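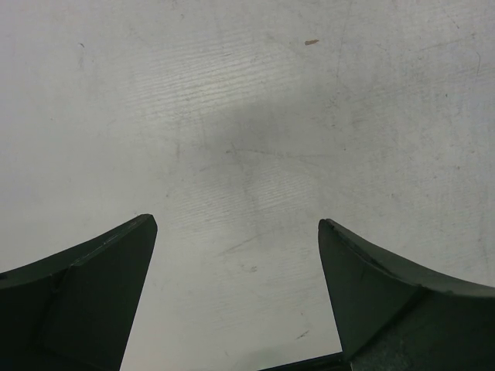 Restschuldversicherungen gehören nicht in den Kreditvertrag

Wer bei Civaveo einen Ratenkredit abschließt, finanziert die Prämie der Restschuldversicherung meist mit. Sie erhöht die Darlehenssumme und wird selbst verzinst. Bei 51 Monatsraten summiert sich das schnell auf über 300 Euro. Im Effektivzins taucht der Betrag bei freiwilligem Abschluss nicht auf. Ich halte getrennte Verträge mit einer Wartefrist von 6 Tagen für sachgerecht. Der Vermittler Rizvi verfährt bereits so.

Krishnamoorthy Kurian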